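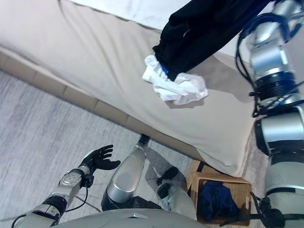

ホテルのチェックアウトは、もっと遅くていいと思う。

8月に仕事でベンホルムに行き、三つの宿に泊まった。退室時刻は10時が二軒、11時が一軒だった。チェックインはどこも15時からである。一泊といっても、部屋を使えるのは19時間か20時間しかない。料金のほうは一晩分としてきちんと請求される。

宿の側に事情があることは知っている。以前、ヘルニッツで小さな宿を営むグマロ・オロスコさんに話を聞いた。客室は30で、満室の翌日は昼過ぎまで清掃が終わらないという。退室を一時間遅らせれば、その分だけ人を増やすか、次の客を待たせることになる。それはそのとおりだろう。

ただ、毎日が満室というわけではない。オロスコさんの宿でも、平日の夜は半分ほど空いているそうだ。翌日に予約の入っていない部屋の客まで、10時に出す必要があるだろうか。
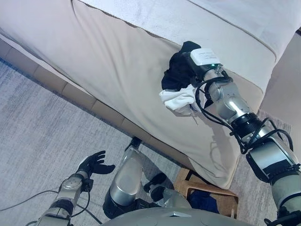 木曜の朝、私は9時半に荷物をまとめ、列車が出る13時過ぎまで駅の待合室で過ごした。フロントに延長を頼むと、一時間ごとに追加料金がかかると言われた。廊下は静かで、同じ階の部屋はほとんど使われていないようだった。金額より、一律にそう決まっていることが気になった。

同僚の邵桂蘭さんは、規則が一律だから客同士の不公平がないのだと言う。頼んだ人だけ得をする仕組みは嫌だ、という意見にも一理ある。それなら予約の画面に、その日の空き具合に応じた退室時刻を最初から出しておけばいい。航空券の値段は毎日変わるのに、退室時刻だけが年中同じである理由はないはずだ。

私なら、朝食の品数が減っても正午まで部屋にいられる宿を選ぶ。次にベンホルムへ行くときも、まず退室時刻を調べてから予約するつもりでいる。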